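We use cookies to remember what you like. Accept all | Manage settings

Looking after a light aircraft cabin without taking it to bits

Most of what goes wrong inside a small aeroplane starts with a sandwich. Crumbs find the seat rails, the seat stops halfway, and somebody pays an engineer to remove a crisp. I have now flown 1,179 hours, a fair share of them sitting on something I should have vacuumed.

Windows first. Acrylic scratches if you look at it sternly. Rinse with plenty of clean water, lift the grit off with your bare hand (take your rings off), then use a soft cotton cloth and a cleaner sold for aircraft acrylic. Wipe up and down, never in circles. Household glass spray often has ammonia in it and will craze the window. Kitchen roll is for kitchens.

Seat rails want a narrow nozzle and a dry paintbrush. Leave the oil can at home, as oil turns dust into paste. Check that the seat locks in every position you use before you go anywhere. If it doesn't, that's a job for your engineer, and you can put the brush down.

Headset ear seals: a damp cloth and a drop of mild soap, then let them dry in the shade. Foam microphone covers are cheap. Shafiq Liyanage kept his for 398 hours and we could all tell.

Carpets usually come out with a few strips of hook and loop. Shake them downwind. In November, lift them even if they look fine, and feel underneath for damp by the door. A wet patch that comes back is a leaking seal, and no amount of newspaper will mend it.

Pens, coins and torches go missing under the pedals. Count what you bring in and count it out again. I found 3 pens at Illier last winter, none of them mine, one of them quite good.

Don't spray anything at the instrument panel. Put the cleaner on the cloth, wring it out, and keep well clear of switches.

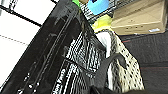

Page last changed: November, teatime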